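Old things deserve a second owner
Ivars Kütt
May 2, 2024

When my wife and I moved to Trirkville, we had no furniture and very little money, and almost everything in our first flat had belonged to another person before. The bed came from a house where the children had grown up. The kettle had a name written under it with a marker. I was a bit ashamed of this at that time. In the country where I was born, to buy used things was what you did when you had no choice, and I wished very much to be a man with a choice.

Now I have a choice, and I still buy used. I want to explain why, and also to complain a little, as it has become harder every year, and I do not believe that it became harder by accident.

Let me begin with the washing machine. It was seven years old when it stopped in the middle of a programme, with our towels inside. I telephoned the shop where we had bought it. A polite young man asked me for the model, I heard him typing, and then he told me that for a machine of this age he would recommend to look at the new models. I asked him what was broken. He said he could not know this. I asked how he could recommend a new machine if he did not know what was broken with the old one, and he was silent for a moment, and then he said that there was free delivery.

I do not blame him. He had a screen in front of him and the screen had only one advice. But I have thought about this conversation many times. In it there is everything that I want to say. The age of the machine was taken as the illness itself. If a doctor did the same with us, we would find another doctor.

A new machine of the same size cost 400 pounds. I went instead to Gosselin, which is a small shop behind the bus station in Grikport, with a bell on the door and a smell of oil. The pump was blocked and one rubber part was torn. It took them two days. The machine is washing while I write this, I can hear it through the wall.

People who like new things will say that I was lucky, and this is true. Not every story with a repair has such an end. I had a vacuum cleaner which I opened on the kitchen table with great confidence and which I could never close again. I had a coffee grinder for which the needed part cost more than the grinder. I am not a romantic in this question. Some things are made badly, and they were already rubbish on the day they were sold, and no love can help them.

My opinion is more modest. I think a thing should have the possibility of a second owner. It should be built so that somebody can open it, see what is wrong, and decide. And when the first owner does not want it any more, there should be some easy road for it to reach the next person, easier than the road to the tip.

Of all the things in an ordinary home, the one where I see the road most clearly is the old desktop computer. It is big and ugly and I have never met anybody who wanted one in the living room. But the side comes off, and there is space between the parts, and your hand can go in. When my daughter was at school I bought such a computer from an office that was closing, and in all the time we had it I changed the memory, the disk and the fan, and I am a translator, I have no technical education. I learned it with a library book and a good lamp. Compare this with the thin computer on which I am working now. It is beautiful. It is closed with glue. On the day its battery dies, I will have to carry it to a stranger like a sick cat.

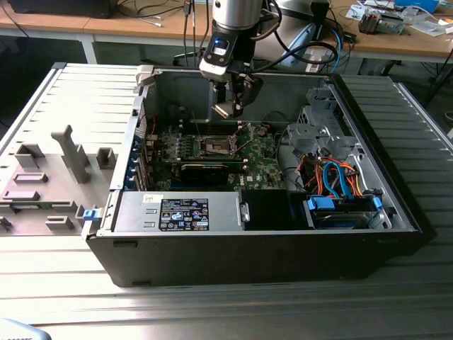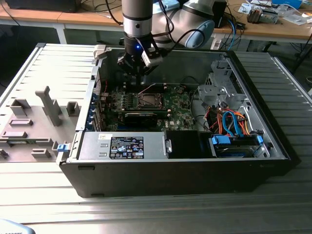
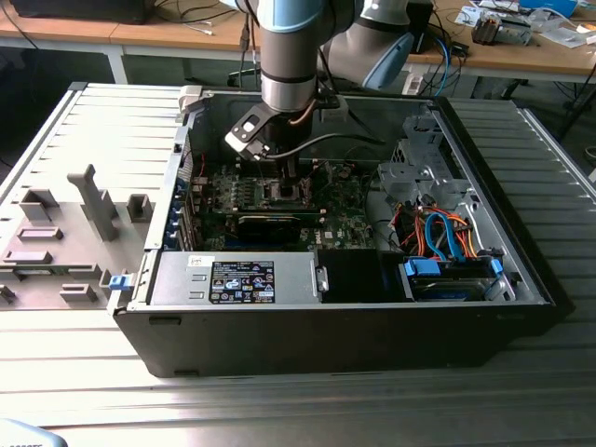
Desktop computers with the side off and the processor socket in view.

Branwen Vaughan read this text before I sent it, and she disagrees with a good part of it. She says I am praising the big grey computer for something that was never its purpose, and that it could be opened only for the reason that its makers had not yet learned how to close it. She says also that my old machine used a lot more electricity than a new small one, and that a person who keeps an old fridge in the garage for drinks is doing no favour to the planet. And the last point, which I found the strongest: it is easy to speak for repair when you work at home and can go to Grikport on any morning you like. A woman with two jobs and a broken cooker needs a cooker tonight.

I have thought about this more than about all the kind comments I received. About electricity she is right, at least for fridges, and I have given up on ours. About the makers I am less sure. It is possible that they did not intend to be generous. But I do not need them to be generous, I need only the screws. A thing may be useful to me for reasons that its maker did not have in mind, and I can praise it all the same.

With the cooker I have no good answer, only half of one. It is true that repair takes time, and that the people who would save the most money by it are often the people with the least time. But why does it take so much time? When I was a boy there was a repair man in our street. My mother took the iron to him in the morning on the way to work and took it back in the evening. He was not slow, and he was not expensive, and he lived from this. The time was short since he was near. Today the nearest place for me is a bus journey away, and for many people there is no such place at all. We let them close one after another, and now we say that repair is not practical. It is a bit like to close the swimming pool and then to notice that the children cannot swim.

There is a second difficulty, and this one is in our heads. We have a strange feeling about things touched by others. My neighbour Evanthia Sarantis will eat in a restaurant with a fork that has been in the mouths of half of the town, but she will not buy a used mattress cover, also if it is washed in front of her. I do not laugh at her, I have my own borders. I would not wear used shoes. But a lamp? A bookcase? A drill, which most of us use for the length of one shelf and then put in the cupboard for ever? I believe that with many objects the feeling is only a habit, and it can be changed in the same way as it was learned, slowly and by the example of other people.

I saw such a change in my own family. For her birthday in June my daughter asked for a used bicycle. I told her that we could buy a new one and she looked at me with pity. Among her friends, it seems, the new bicycle is the embarrassing one – it gets stolen, and it shows that you did not know how to find something better. We bought a green one from Elis Landeg, who had ridden it to work for seven years and who gave us, together with the bicycle, a long list of its habits. The second gear is lazy. The bell needs two attempts. She knows this bicycle already better than I ever knew any car I bought from a dealer, with all its papers.

This list is a thing I would like to see more often. When we buy new, we get a thick book in many languages which tells us not to put the product in the bath. When we buy from a person, we get the truth, or some part of it. The seller in the shop cannot tell you what the chair is like after some winters. The old owner can.

What do I want, then, in practical words? I want spare parts to be sold to anybody who asks, and for longer than now. I want the price of the most common repair to be written on the label next to the price of the thing, so that I can be frightened in the shop and not later at home. I want our council to give one cheap room near the market to a person who can mend irons and lamps, in place of the fourth shop for telephone covers. I would like schools to let the children take apart one broken thing in every year, and it should be permitted that the thing stays broken afterwards.

Some of this will cost money, and I know that a person who writes "I want" so many times should say who will pay. I would begin with the firms that save today by using glue. If they had to take back every closed box at the end of its life and separate it by themselves, I think they would find the screws again quite quickly.

The bed from our first flat, I should add, is in my daughter's room now. One leg is from another bed. She has asked if she may take it with her when she moves out, and my wife has said yes, but she must leave the mattress.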